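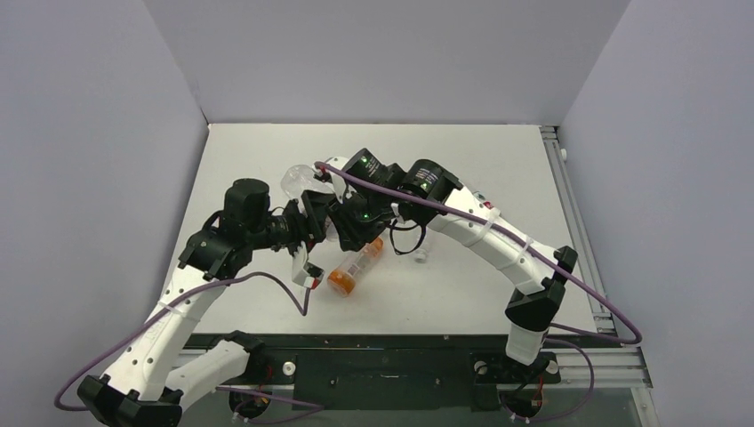
White table, gray walls, and my opinions on both

I've been wanting to write about the table since May, and I keep putting it off because who gets excited about a table? Well, me, apparently!

It's a plain rectangle, and I went back and forth on the color for far too long. Marjatta voted for a dark top. She has had a dark kitchen counter for years and says it hides everything, which is exactly my problem with dark counters (I put a black screw down on one once and found it with my elbow). So off-white won. You do see every little thing on it. There are a few tiny dark specks up near the front that I notice every time I walk by, and I'm still very happy with it.

The walls were the fun part. There's one along the back and one on each side, so the only open edge is the front. I wanted something calm to look at, and I came home from the paint store with a stack of gray sample cards and laid them out on the floor for a whole evening. Simin came over, looked at the cards and asked why I had bought the same color over and over. They were NOT the same! One was practically green.

Anyway, gray is sneaky. The back reads as a light gray, and the sides lean toward lavender, the left one especially. I like it a lot more than I expected to – it's softer than plain white would have been, and the tabletop looks brighter next to it. If you're picking gray for anything, tape the card up standing, the way the wall will stand. Flat on the floor tells you nothing.

The corners slowed me down more than the color did. I cut one panel 2 mm short, said a few words I won't type here, and did it over. Total spent on panels, filler and the second panel was 94 dollars, and I'm choosing not to think about what the first plan would have cost.

Then cables. I have tried Velcro, I have tried those sticky clips that let go in warm weather, and I'm back to ordinary cable ties. The see-through kind, please. A black tie on something white is all you look at, and a clear one you have to go looking for. I also like a cable with some color to it, like the purple one, so I can follow it with my eyes when everything else is black or white. Leave a bit of slack in a loop before you pull the tie snug. Ryota taught me that, after watching me cut off nearly a whole bag of ties one by one.

Next up is the specks. I've got a soft cloth and dish soap ready, and if that doesn't do it I'll try baking soda on a small patch first. If you have a favorite cleaner for white tabletops, leave me a comment!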